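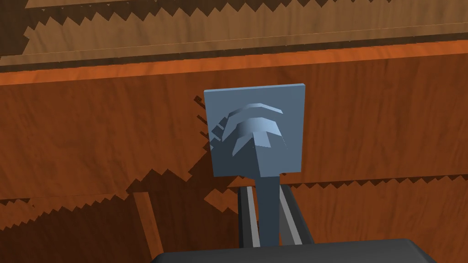 Sim wrist view, relief pad on the finger, wood panel behind.

Home | Notebook | Rigs | Logs | Search

4 Jan 2026 – Irnia teleop, drawer-front task

Leader arms re-zeroed, then 20 demos by hand control. Follower lag steady at 20 ms. Logging at 100 Hz. Discarded two demos where I let go of the trigger early. Replay of the rest matches the recorded joint angles.

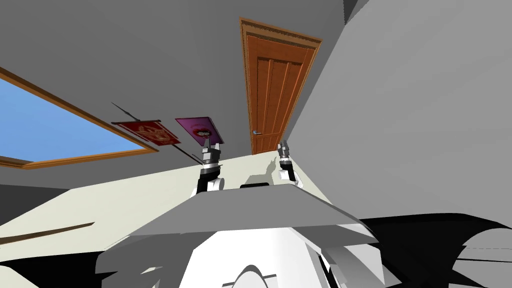 Operator view needs a fixed start pose. Mihret T. and I begin from different head pitches and the policy will pick that up. With the view tipped this far up, both grippers show against the door and wall hangings, and the ceiling takes most of the upper half. Set pitch in the Skivell config, lock it, note the value in the run header.

Approach speed still too high by hand. Halved the scale factor for the last part of the reach.

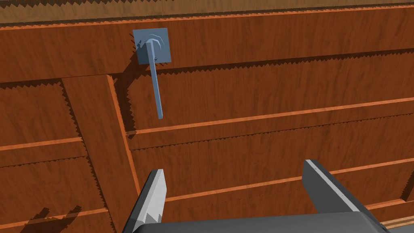
Vandana Sengar thinks the slow section should be its own segment, labelled at record time, and that all 282 older demos want relabelling before we train on the mix. Agreed on the first. Relabelling to wait until the new segment key is in the logger.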